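**Is anyone's hospital really saving time with bedside tablets for discharge teaching?**

posted by nightfloat_no_more, 2/7/20

Our hospital in Fumumville is about to sign up for Pumon, the discharge teaching program that runs on a tablet at the bedside. The patient watches the med and follow-up videos, taps through a few screens, and the nurse signs off. The sales deck says it cuts 84 minutes off the time from discharge order to empty bed. I've asked twice how that was measured and got the same slide back.

We have 200 beds and two hospitalist teams during the day. In my experience the holdup is rides, pharmacy, and the nursing home that won't take anyone after 3. I don't see how a video fixes any of that. My director wants me to be the "physician champion" and I'd like to know what I'd be championing.

Has anyone used this or something like it for more than a pilot? Did your discharge times move? And who ended up answering the patients' questions?

---

**rounder_in_clogs**

We did five months of it, starting in September, on one med-surg floor. Short version: the time dropped in the first weeks and then drifted back.

I'd be careful with that first drop. During the launch we had an extra nurse on the floor whose whole job was getting people through the program. She was also calling families, chasing the pharmacy, and finding wheelchairs. When she went back to her regular unit, the numbers went with her. The vendor's report stopped right before that – make of it what you will.
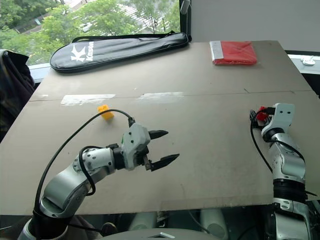

The other thing to ask is when the clock starts. Ours started when the order was signed, so people began holding the order until the patient had finished the videos. Looks great on a graph. The patient leaves at the same time of day as before, and the bed opens up at the same time too. If you want a number you can trust, use the hour the patient physically leaves and compare it with the same months last year.

As for questions, they came to us. The program has a "talk to my care team" button, and on our floor it paged the hospitalist by default. Get that changed before you go live.

I will say the heart failure videos were decent, and a few patients liked watching them again with a daughter or son in the room. Whether that's worth the contract, I doubt it. We didn't renew.

---

**Lamedano_hospitalist**

Works fine here. You just need buy-in from nursing.

---

**bedboard_skeptic**

"Buy-in from nursing" is what people say when the nurses are doing the extra work.

We have a different product, Antal, but it's the same idea. A few things I'd want in writing before putting my name on it:

- Who charges, cleans, and tracks down the tablets. On our unit that fell to the aides.
- Whether it writes to the chart. Ours makes a PDF that somebody has to attach, and night shift doesn't.
- What happens with patients who are confused, can't see well, or don't read English. We were told more languages were coming. Still waiting.
- Readmissions, by diagnosis, from a hospital that isn't on the vendor's reference list.

I'd also find out whether the champion role comes with protected time. Mine didn't, and I spent my admin days in meetings about login screens. If the answer is no, you can be helpful and still decline the title.

Before any of that, pull a couple of weeks of late discharges and write down what each one was waiting on. When we finally did that, teaching was way down the list. Transport was first – we could have fixed part of it with a phone call.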